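Ticket 213 – sim arm drops the marker on the way to the box
Project: Brerton Robotics Club, desk tidy task (simulated)
Opened by: Jianguo Duan
Status: open, waiting on Imre
Opened: 21 June 2018

Hi all, me again with the marker problem. Short version: the arm picks the marker up, starts moving toward the wooden box, and somewhere on the way the marker slides out of the gripper. I ran the task 22 times last night and it dropped in 5 of them. I know that doesn't sound terrible, but the Stornano meet is in August and we lose the whole round on a drop, so I'd like it gone!

What I've ruled out so far. The scene file is the same one Imre checked in, no edits. The Tratley controller settings are the defaults. I restarted the simulator between runs (yes, every single one, I had a lot of tea). 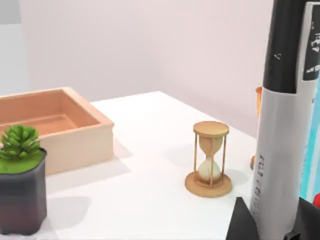

My first guess was friction, and I'm still half stuck on it. I doubled the value on the finger pads and got the same kind of drops, only slower. My second guess is the grip itself. The marker doesn't stand straight between the two fingers, it leans over to the right at the top, and I think our planner assumes it's perfectly upright when it works out the path. So when the arm swings left to get to the box, the real pose and the planned pose don't agree, and the fingers end up pushing at a funny angle. Does anybody know where the planner gets its object pose from? I looked through the MacAulay module for an hour and got lost.

Update, same evening. Imre Kun wrote back and said to check whether the pose gets read once at the start or refreshed after the grasp. Good call – it's read once. Whatever the object does while the fingers are closing, the planner never hears about it. I added a second read right after the gripper reports closed and tried a few runs with the pen, which is thinner and a bit fussier to grab. 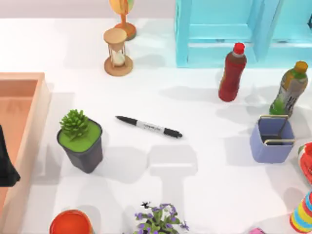

With the second read in, the path looks a lot smoother, and I haven't had a drop on the swing yet. I've only done a handful of runs though, so please don't close this. There's also a new thing: the arm now waits 2 seconds after grasping before it moves. I think it's my code blocking while it asks for the pose, and I don't love it because the round is timed.

Stuff I still need to do:
Run the full set again with the marker, friction back at the default
Get rid of the wait, or at least make it shorter
Write the change up in the club notes so the newer members can follow it

Imre, could you look at my branch before I merge? It's called pose-reread. The change is tiny, but it's in the grasp routine and everyone's task goes through that, so I'd feel better with a second pair of eyes on it. I'll be on the club chat after dinner if it's easier to talk it over there.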